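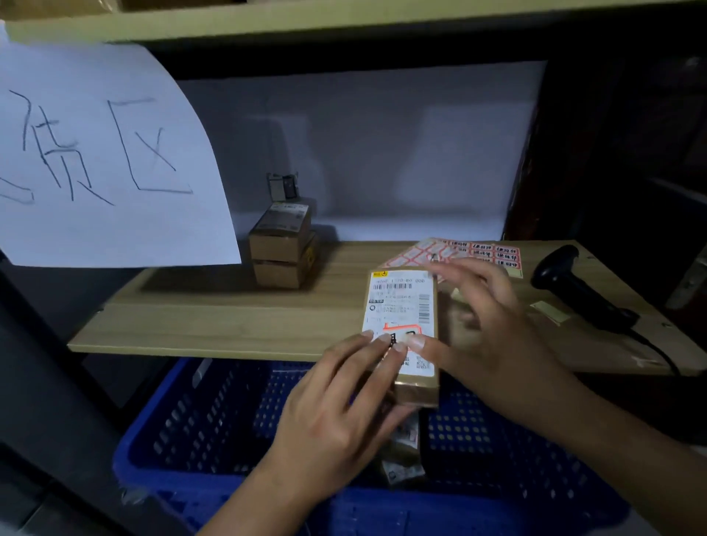 Arne Sauerland
Member, Dalville
Posted 2019-02-12

Refund when the tracking moves, or when the box is open?

I sell replacement parts for sewing machines, mostly feet, bobbin cases and belts. Nearly all of it goes out in small boxes by regular post. Until last year I refunded returns as soon as the tracking showed the customer had lodged the parcel. It kept people happy and I didn't have to think about it.

Last April I had two come back with the wrong item inside. One was a worn belt in place of the new one. The other was a presser foot for a different machine altogether, which may have been an honest mistake. I was out of pocket on both. Now I wait until I've opened the parcel, and I'm getting complaints that I'm slow.

What does everyone else do? I'd like to put one rule on the website and stick to it.

Reply by lerkomham_lou

Open first, always. I sell buttons and trims and people send back half a card. My page says the refund is made after the goods have been checked, and I repeat it in the email with the return address. Since I put it in the email the complaints have mostly stopped. People don't read the website.

Reply by Birgit Ruppert

I do the opposite and I've done the sums on it. My average order is small. If I hold the refund I get an email asking where it is, then another one, and then a dispute through the card company, and the dispute fee is more than the item was worth. I refund on tracking for anything cheap and inspect first for anything dear.

Where I did have to change was sorting. Returns used to sit in the same pile as parcels waiting to go out, and I sent one customer's return on to another customer without noticing. Very embarrassing. Now anything that comes back gets marked before it's put down, and it has its own shelf.

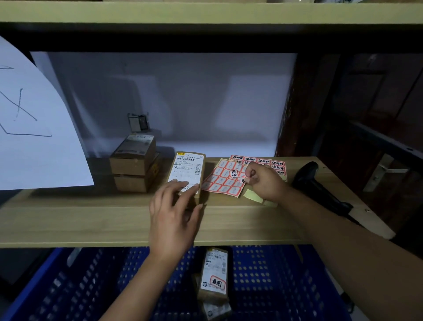 The marking has to be done the minute it comes through the door, though. If I leave it until after lunch I've forgotten which ones I've logged, and then I'm reading every label twice. I write the order number in the book, then the date, then whether the refund has gone already. It takes less time than answering one cranky email.

Reply by tradie_wife

Birgit, what's your cut-off between cheap and dear? Whenever I've tried to set one I end up arguing with somebody whose order is a dollar over it.

Reply by Birgit Ruppert

I don't publish it. The website says refunds are made within the stated period, and I decide inside that. Nobody is any worse off than the policy says.

Reply by lerkomham_lou

I don't like that at all. If two customers compare notes, one got her money straight away and the other waited, and you can't tell the second one why. A rule you don't publish isn't a rule.

Reply by Birgit Ruppert

Both got it inside the time I promised. I'm comfortable with it.

Reply by packing_shed

I did 1,820 orders last year and the returns weren't what cost me. It was the ones that came back undelivered. Wrong unit number, moved house, never collected from the post office. The customer thinks you should resend for free and the post office won't give you a cent. Arne, do you treat those the same as a proper return? You should have a separate line for them in the policy. Mine says the buyer pays the second postage if the address they gave was wrong. If I wrote it down wrong, I pay.

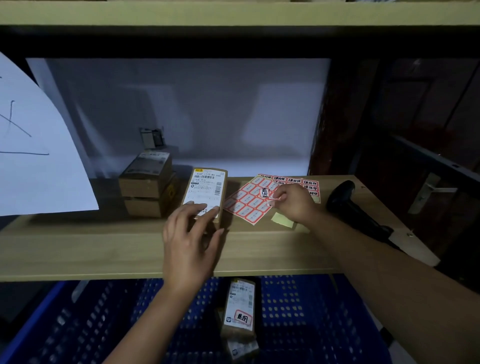 Stickering a small parcel by hand, two sheets of labels on the shelf.

On the stickers, I went from pen on the box to proper labels and bought a pack of 2,000 from Ehlers, which was far too many for my size of business. Plain ones you write on yourself are fine. Whatever you use, don't put it over the barcode or the order number.

Reply by Arne Sauerland

Thanks all. packing_shed, no, I've been lumping the undelivered ones in with everything else, and looking at my book that's where half the arguments came from. I'll split them.

I'm still not sold on the hidden cut-off. I think I'd forget which way I'd gone for which customer. I'm leaning to opening first for everything and promising to do it within two working days of it arriving.

Reply by tradie_wife

Two working days is fine until you're sick or away. Say five and then do it in two.

Reply by lerkomham_lou

Agree with five. Does anyone know if Stidine will send an automatic email when you mark a return as received? Mine only seems to send one when the refund goes through.

Reply by packing_shed

It does, but you have to switch it on under order messages, and the default wording is awful. Write your own.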